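Zitik Parents Board > Pregnancy & Newborn > Everything Else
Thread: Paid baby name consultant, has anyone used one?

palma_pat
Sep 16, 2018
My wife is due in January and we have no name. Her sister sent us a link to a service called Masura. You fill out a questionnaire, they put a "naming specialist" on it, and you get a list of 14 names picked for your family. They say they start from a pool of 1,000 and narrow it down by hand. There's a phone call too, 30 minutes.
I'm inclined to think this is a baby name book with a bill attached. My wife thinks it might get us unstuck. Has anyone here paid for one of these and come away with a name they used?
Patricio

brendaj_x3
We did Masura with our second. Skip it. The questionnaire asked what colors we like and whether we're "mountain people or water people." Then the list came and every girl's name on it was one I'd already seen on the preschool cubbies. Olivia was on there. I did not need a specialist to find Olivia.

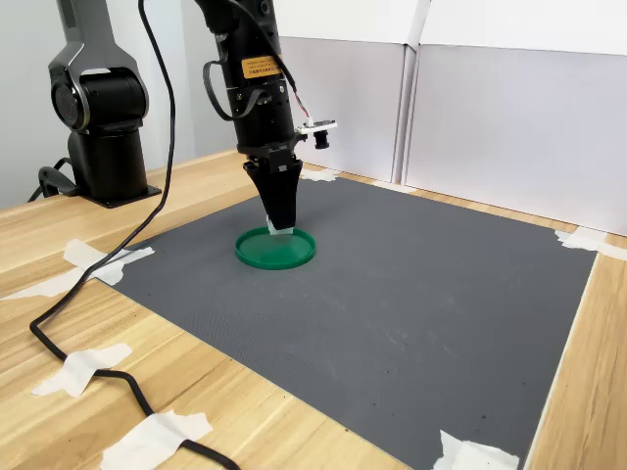 And the phone call was mostly her reading the list to us with the meanings. When I asked how she'd picked them she said she "sat with our answers." OK. We ended up using my grandmother's name, which had been free the whole time.

sadmont_dad
Counterpoint, we used them and I'd do it again. We have a last name that nobody outside my family can spell (Mathur isn't hard, but my wife's is, and we hyphenated) and the lady was good on how things sounded together. She caught that our top pick made an unfortunate set of initials. Neither of us had noticed in three months of talking about it.
Bhupendra

brendaj_x3
You paid someone to read you your initials?

sadmont_dad
I paid someone to end an argument. It was worth it to us. Your mileage may vary.
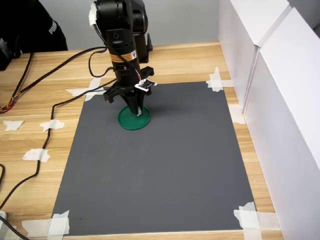 Arm over the gray mat, gripper pointing down.

aldana_e
I'd want to know where the "by hand" part comes in. I know two couples from my birth class at Riquelme who ordered from Masura the same month. One has Spanish family names, the other is Irish on both sides. We put the lists next to each other at lunch and a good half of the names matched. Theodore, Hazel, Jasper, Nora, you could have guessed them from the parking lot at any playground. Maybe that's what people want! But don't tell me it was picked for my family.

palma_pat
That's pretty much what I was afraid of. Did either couple use a name from the list?

aldana_e
One did, Nora, but it was her mother's middle name and had been on their own list since before they called. So I wouldn't give Masura the credit.

ugwu_aminu
I'll be the grump about the whole idea. In my family the grandparents have a say, the baby gets several names, and everyone calls the kid whatever they like anyway. My son has one name at school, a different one at my mother's house, and a third on the soccer field. He's fine. The pressure to find The One Name is what these people are selling against.

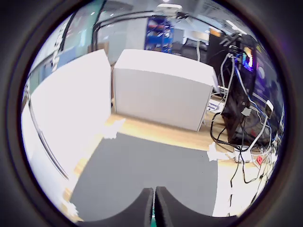

Also, be careful with anybody's "popularity forecast." Masura sells that as an add-on. Ask them how last year's forecast came out. I did, by email, and got a coupon back.

sadmont_dad
The forecast I agree with you on. We didn't buy it. I don't see how they could know.

brendaj_x3
Look at us, agreeing.
Patricio, what do you have so far? Post your lists. This board is free and we have opinions.

palma_pat
Hers: Beatriz, Lucia, Simon. Mine: Carmen, Tomas, Simon.
Yes, I see Simon. She says it only counts if it's a boy and we aren't finding out.

aldana_e
So you have a boy's name. That's half done. I like Lucia but decide now how you want it said, because you will be correcting people until she's grown. 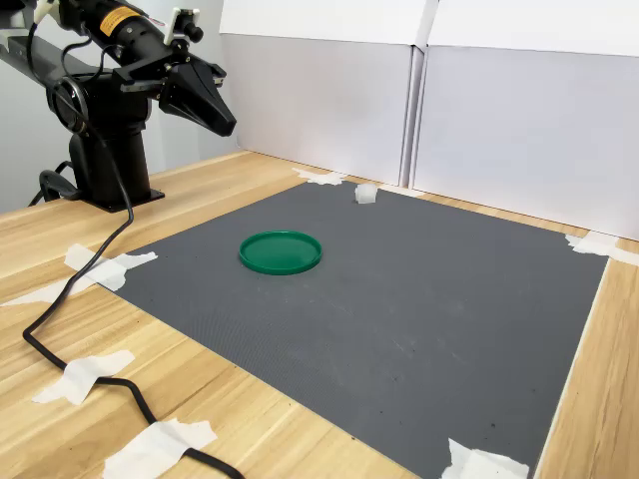
ugwu_aminu
Try the method my wife and I used. Each of you writes down 3 names, swap papers, cross off one, swap back, and keep going until there's a single name left. You aren't allowed to explain yourself until you're finished. My wife sat through most of it with her mouth shut tight like the gripper up there, closed on nothing and pointed straight at my paper. It took us one evening and we didn't end up with anybody's favorite, but we both could live with it, and by the first week I couldn't picture him as anything else.

brendaj_x3
I don't love "we both could live with it" for a person's name.

ugwu_aminu
How did you two pick your first's?

brendaj_x3
He picked it while I was asleep and told the nurse. So fine, point taken.

palma_pat
We're going to try the paper thing this weekend. I told her what Aldana said about the matching lists and she went quiet, so I think Masura is off the table for now. Her sister is still pushing it. Will report back on the girl's name.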